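Trestville Track and Field Association
Technical Subgroup, minutes of the January meeting

Present: Mizanur Liyanage (chair), Kasun Amarasinghe, Mahfuz Navaratnam, Gayan Kanagaratnam (minutes)
Apologies: Ottó Vörös
Meeting opened 6:35 p.m.

1. Minutes of the previous meeting
Accepted with one correction. Item 4 should read "javelin runway", not "long jump runway".

2. Indoor open meet, entries
K. Amarasinghe reported 194 confirmed entries against a ceiling of 300. The 60 m heats will be drawn on seed times, with unseeded athletes placed in the outside lanes. The Urquijo club has asked to enter a second relay team after the deadline. Declined under the published rules. K.A. to write to the club.

3. Timing and results
M. Navaratnam presented the timing plan. The Drultik photo-finish unit will be the primary system, with hand times recorded for every heat as backup. Hand times will be rounded up to the next tenth and will not be mixed with automatic times in the seeding of finals. False start review stays with the starter, and reaction data will be advisory only.

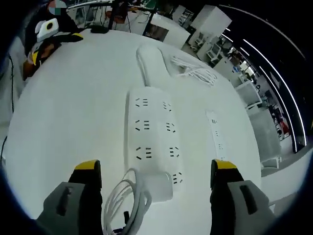 The results desk will be placed on the finish side, behind the second bend, so that the photo-finish reader and the results clerk can speak directly. It needs power for two laptops, the printer and the scoreboard link. The white strip on the round table, with its black sockets in two columns of four, gives eight outlets and is sufficient for that load. The scoreboard controller will be fed from the wall on its own circuit. M.N. to mark the cable route on the floor plan.

G. Kanagaratnam asked whether field results could be entered at the pit. Agreed for the shot and long jump only. High jump cards will be carried to the desk after each height – the sheet layout in Flerkik does not handle passes correctly, and a manual check is still required.

4. Implements and measurement
Weigh-in opens 90 minutes before the first throw and closes 30 minutes before. Implements that fail will be held until the end of the event. The steel tape is to be used for any record claim, whatever the electronic reading shows. 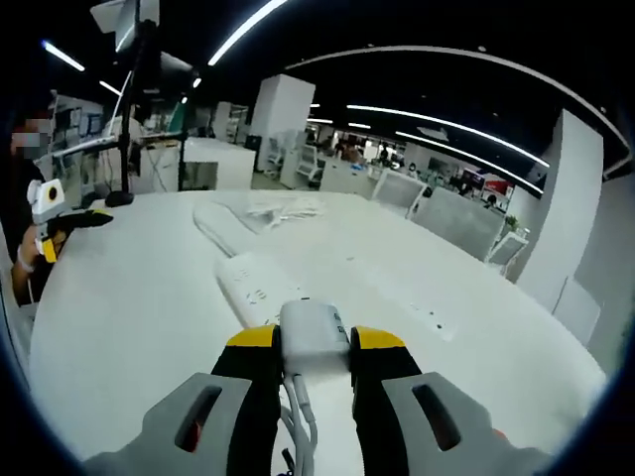
Wind gauge readings are not required indoors, so the gauge will stay in storage until the outdoor season. The display board for the shot will be used, and must be tested at full brightness before warm-up starts. Small power adapters, such as the white block with white cables hanging from it, are to be labeled with the name of the device they supply. Spare batteries for the board go in the officials' box. G.K. to prepare the labels.

5. Officials
Two lap scorers are still needed for the 3000 m. The chair will approach the Urquijo club. O. Vörös has confirmed in writing that he will act as track referee. The entry fee share for officials' meals was set at 5 percent.

6. Budget
An extra $100 was approved for hip numbers and pins. No other spending was requested.

7. Any other business
K.A. raised the spike length limit. The hall operator allows 6 mm pyramid spikes only. The limit will be printed on the entry confirmation and checked in the call room. Athletes with longer spikes will be asked to change them before they are let onto the track.

Actions
K.A. – reply to Urquijo; add spike limit to confirmations
M.N. – cable route on floor plan
G.K. – adapter labels; revised high jump sheet
M.L. – lap scorers

Meeting closed 8:10 p.m.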